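Setting up a practice kitchen for a two-armed robot

May 16, 2018

If you've followed the earlier parts of our workshop build, you'll know that Aliki and I have two arms bolted to one bench and a great many dented bread rolls. So before we let them loose on real food again, we moved everything into a simulator (I do wish we'd done it last August!), and I thought I'd write up how we lay the counter out.

Step 1. Build the counter

Start with the worktop and give it a proper texture. We used speckled granite, which is kinder on the eye than flat grey when you've been staring at it all evening.

Step 2. Put out the food

Keep it simple to begin with. We have a cupcake on an oval placemat in the middle, and a croissant on a wooden board over to the right, where the right arm can get at it. Leave bare stone between the mat and the board so that you've room to come in low.
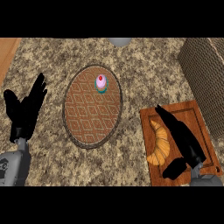

Step 3. Try the right arm first

Bring the gripper in slowly beside the croissant and stop before you touch it. If it swings wide, go back to your wrist offset and nudge it by 2 degrees, then try again. We saved our settings under the name Vivar, and it took 9 goes before I was happy with them, with plenty of tea in between.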